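How to Read a Celebrity Gossip Item Without Being Had

Posted 10 May 2023 in Guides

I have been writing gossip for the site you are reading, and for Hesow before that, long enough to know that most of the items you see contain one fact. The rest is packing material. If you enjoy the packing material, carry on, it pays my rent. If you'd like to know which bit is the fact, the steps below take a few minutes and a second browser tab.

What you need

The item itself, a search engine, and a low opinion of the word "insider." A cup of something helps.

Step 1. Find the verb

Skip the headline, which was written by somebody else, probably at lunch. Go to the first paragraph and look for what the star is said to have done. "Spotted," "stepped out" and "was seen" mean there is a photo. "Is said to be" means there isn't. "Is reportedly considering" means a grown adult was paid to imagine the inside of another adult's head.

Copy the sentence with the verb into a blank note. Cross out every adjective. When I did this in February with a long piece on the split between the two leads of Brastura, what I had left was: they ate dinner at Şimşekoğlu. Together, I might add. It was a piece about how they couldn't stand to be in the same room. 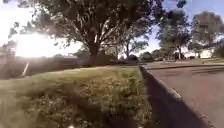
Keep that note open, as you'll be adding to it.

Step 2. Work out who is talking

Gossip sources come with job titles, and the titles translate fairly well once you've learned the language.

"A source close to the couple" is usually one half of the couple's publicist. You can tell which half by who comes off as the patient one.

"A friend" is a publicist having a more relaxed day.

"An onlooker" was in the restaurant and has a phone. Onlookers are the best of the lot. They tend to report small dull things, like who had the soup, and small dull things are hard to make up.

"Fans are saying" means six posts. I have personally seen it mean two, one of which was a joke about a different actor.

"A representative declined to comment" is the only phrase on the list you can take at face value. An email was sent and somebody didn't answer it by five o'clock.

Step 3. Follow the item upstream

Pick an odd phrase from the story, something a normal person wouldn't say ("visibly tense over the appetizers" was a good one), and search for it in quotation marks. You will get a page of sites carrying the same words. Sort by date and keep going until you hit the oldest. On the Brastura story I found 145 copies and one original, and the original was a caption on a photo gallery. It said the two of them looked tired.

Watch for circular sourcing as you go. Site A credits Site B, Site B credits "multiple outlets," and one of the multiple outlets is Site A. If you find yourself back where you started, write "nothing" in your note and go to bed.

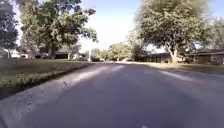 One reader writes in to say that this step never works for her, that the oldest copy has always been deleted by the time she goes looking, and that she suspects the sites do it on purpose. Sometimes they do. More often the page was edited and given a new date, so the original is still sitting there pretending to be younger than its children. Check the web address, which often keeps the old date after the page has had its facelift. An archive search will catch some of the others.

Step 4. Look at the calendar

Now search the star's name with the word "premiere," then "album," then "fragrance." If any of those lands within two weeks of the item, you have found the reason you're reading it. Romances in particular have a habit of blooming just ahead of a second season and wilting once the ratings are in.

A few outfits are open about this. Vitell, which handles the Brastura cast, once sent me a release headed "romance rumors" four days before any rumors had arrived. I admired the planning.

Absence works too. A star who has been in the papers daily and goes quiet may be ill, on vacation or in talks about money. It's usually money.
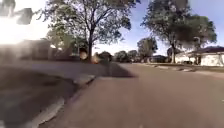
A residential street in bright sun, lawn in shadow at left.

Step 5. Be suspicious of the body

Items about how somebody looks deserve their own step. "Unrecognizable" means recognized. "Flaunts" means wore. "Shows off her new figure" means walked from a car to a door, in clothes.

As for anything advertised as leaked or private, the test is short. Either it's fake, in which case you are about to install something nasty on your laptop, or it's real and somebody stole it. Close the tab. I've worked in this trade with very few scruples and I'm still telling you to close the tab.

Step 6. Score it

Give the item a point for each of these:

A named person on the record
A photo with a date
A court filing, or any document with a stamp on it
A detail too boring to invent

Three or four points and something probably happened. Two, and something happened to somebody. One is a normal working day at most gossip sites, mine included. Zero points is an astrology column.

For the record, I ran 125 of our own stories through this last winter. I've been asked not to publish the results by the person who signs off on my expenses.

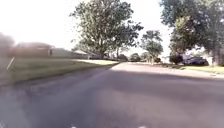 Does a denial mean the story is false?
A denial tells you the story has been noticed. Read the wording closely: "they are not engaged" leaves plenty of room, while "they have never met" leaves very little and should be worth a point.

If you want to practice, start with an old item where you already know how things ended. Breakups from a couple of years back are good, and pregnancies are better, as those get settled one way or the other on a fairly strict schedule.

Corrections to the usual address, please. I read them on Fridays.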